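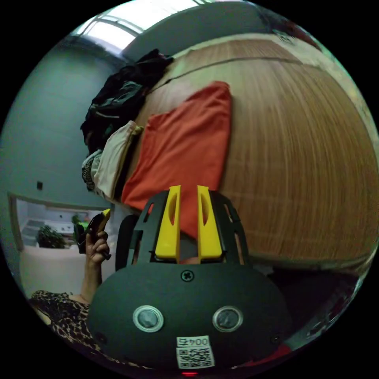
Afiq Santoso schreibt, ihm seien beim ersten Versuch die Alaunkristalle viel zu fein geraten, fast wie Mehl, und er habe erst beim zweiten Mal begriffen, wie sehr es auf das langsame Abkühlen ankommt. Damit sind wir schon mitten im Abschnitt.

3. Umkristallisieren mit dem Kristallisiersatz Kallia

Nehmen Sie sich für diesen Teil ruhig einen freien Nachmittag – das meiste davon ist Warten, und das dürfen Sie gern bei einer Tasse Tee im Nebenzimmer tun.

1. Füllen Sie 300 ml destilliertes Wasser in das große Becherglas und erwärmen Sie es auf 60 °C.

2. Geben Sie den Alaun löffelweise unter Rühren dazu, bis sich am Boden nichts mehr löst.

3. Filtrieren Sie die warme Lösung durch den vorgewärmten Trichter. Ein kalter Trichter verstopft leicht, weil das Salz schon im Filter ausfällt.

4. Decken Sie das Glas mit dem Uhrglas ab und lassen Sie es über Nacht ungestört stehen.

5. Saugen Sie die Kristalle ab und waschen Sie sie mit wenig eiskaltem Wasser.

Hinweis: Die Mutterlauge bitte aufheben! Beim Einengen kommt meist noch eine zweite, etwas kleinere Portion heraus.

Vorsicht: Schutzbrille tragen und die Lösung niemals bis zur Trockne erhitzen.

Ersatzfilter bestellen Sie unter der Artikelnummer 874.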